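Home | Notes | Workshop | Contact

Reopening an Older Desktop Tower

Posted in: Repairs and Upkeep
Jul 3, 2024

The inspection of the desktop towers at Andley, begun in April, has now reached the last of the 23 machines. I am grateful to Akash Sachdeva, who prepared the written procedure and kept the parts list in order.

Each tower is laid on its side and the side panel removed before any part is examined. Memory is checked first, then the processor socket, and the power wires last. Screws are to be kept in a tray – never on the bench. Two machines had been set aside for want of memory, and both are expected to return to use.
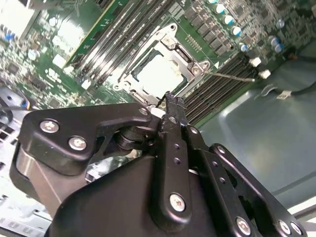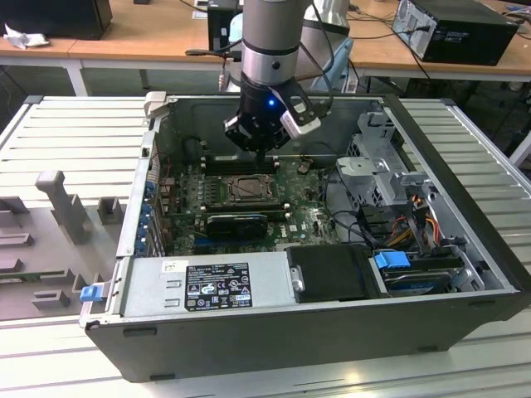

Old thermal paste should be cleared with a dry cloth before any fresh paste is applied. Some 66 modules remain in store, and these will be sorted by capacity before further purchases are considered. Readers holding surplus memory of a similar age are invited to write to me through the contact page.

Share | 5 comments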